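Walking the Nondham ridge, one hut at a time

Frans Nijs has been leading snowshoe walks above Nondham for eleven winters. Before that he worked in a ski rental shop at the bottom of the valley, fitting boots from seven in the morning until the lifts closed.

"I liked the customers, but I was indoors for the whole season," he says. "I could see the mountain through the window and that was as far as I got."

He started by taking friends up on Sundays. One of them posted the route on a hiking forum, and by the following February strangers were writing to ask if they could come along. He charged them for gas and soup. Now he runs the walks as a business under the name Dromusari, with two other guides and a van.

The main route is the Metwally traverse, which takes three days and goes from hut to hut along the treeline. It climbs to around 2,000 meters on the second day. Most people who book it have never worn snowshoes.

"If you can walk for five hours with a backpack, you can do it," Nijs says. "The first hour everybody steps on their own feet. After that they forget they have them on."

The walks use summer hiking paths and forest roads, and groups are kept to eight people. Nijs changes the line when there are grouse sheltering in the woods below the second hut, and he won't take dogs. He had an argument about that with a regular customer who has not been back.

"I like dogs. I have a dog. She stays home."

A place on the traverse costs 410 euros, including the huts, dinners and breakfasts. Snowshoes and poles are included too, but boots are not, and he turns people away if they show up in sneakers. A day walk to the first hut costs 49 euros.
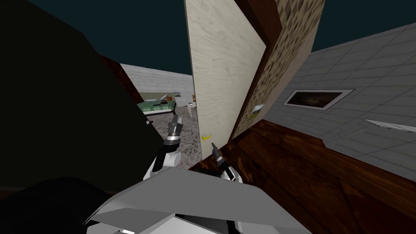 Getting there without a car

Last year Nijs moved the starting point from the ski area parking lot to the train station at Relum. It adds 40 minutes of flat walking on the first morning. Some customers complained, and he expected more of them to.

"They wanted to know why they were walking past a bus stop," he says. "I told them there is one bus and it leaves at ten past six. Then it was fine."

He would like the bus to run later. He has written to the operator twice and had one answer, which thanked him for his interest.

Snow is the bigger worry. The lower section was bare for much of last winter, and the groups carried their snowshoes strapped to their packs as far as the first hut. Nijs refunded two bookings and offered the rest a plain hike at a lower price. Most people took the hike.

"I won't bring in snow, so we walk on what there is," he says. "If it's mud, we walk on mud."

For next season he is planning a shorter loop for families — one night, one hut, and no climb longer than 110 meters. He has walked it with his sister's children, who are six and nine. The younger one wanted to be carried on the way down. Booking opens in the fall, once the hut wardens have confirmed their dates.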